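We use cookies to remember your language and sign-in. Accept | Settings

Ticket: wrist drifts during hand-guided teaching, shelf task
Product: Verno arm, Vistereo wrist camera
Site: Prirkberg
Status: open, waiting on reporter
Opened: April 18, 2025

Summary

When I teach the book task by hand, the recorded path and the replayed path do not match at the wrist. The first five joints replay within tolerance. Joint six ends up rotated by between two and four degrees, always in the same direction. With remote control from the leader arm the same task replays correctly.

Task

Reach to the desk organiser, line up with the spine of the large book, close, lift, move left, lower, open. One demonstration is 90 seconds or a little less. We need 100 good ones before training and at present I am throwing away most of the hand-guided set.

Setup

Firmware is the March release. Gravity compensation is on, payload set for gripper plus camera. Recording goes to local disk, no network share involved. The camera cable runs along the forearm and is clipped in two places.

What I have tried

1. Restarted the controller and re-homed all joints. No change.
2. Re-ran payload identification. The mass came back the same, the centre of gravity moved by a small amount. No change in the replay.
3. Swapped the guide handle for the older straight one. The error got slightly smaller, still outside tolerance.
4. Recorded with the arm held still for ten seconds. Joint six creeps during the hold – visible in the log as a slow ramp, no steps.
5. Lowered the guiding stiffness from 100 to half of that. Worse.
6. Recorded the same approach by remote control. Good replay, five times out of five.

The approach is where it matters. The book leans, so the fingers have to come in at the same slope as the cover. If they are out by more than a couple of degrees, one finger meets the page edges and the other misses the cover.

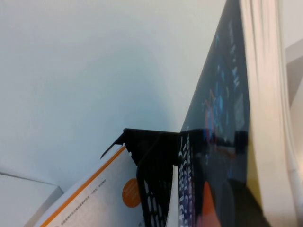 Boonsong Ruangrit: Step 4 points to the cable before it points to the firmware. In hand guiding, joint six is held only by friction and the compensation term, and a camera cable clipped too short will pull it round. The leader arm holds position actively, so the same pull never shows. Please unclip the cable nearest the wrist, leave a loose loop, and repeat the ten-second hold. Attach the raw joint log as well, the replay summary leaves out the torque column.

Reporter: Clip removed, loop left at the wrist. Three holds recorded. The ramp is still there but much flatter, and joint six now finishes less than one degree out. Log attached, 1,040 rows with torque.

Boonsong Ruangrit: Thanks. The remaining offset in the torque column is constant, so I would treat it as compensation. Run payload identification again with the cable in its new position. The run in step 2 was done with the clip on and will have taken the cable pull into the centre of gravity. Set stiffness back to the default before you start.

Reporter: Done in that order. Two demonstrations replayed since, both inside tolerance at the wrist. I would like to record a longer set before closing. One question – are the earlier hand-guided recordings usable if I correct joint six afterwards?

Boonsong Ruangrit: I would not. The pull changes with the pose, so a fixed correction is right at one point of the path and wrong at the rest. Keep the remote-control ones, they are fine. Pongsiri had the same question on the drawer task and re-recorded.

Reporter: Understood. Old hand-guided set moved out of the training folder. Will update when the new set is recorded.

Labels: hand guiding, joint six, cable, payload

3 comments hidden | 2 followers | Share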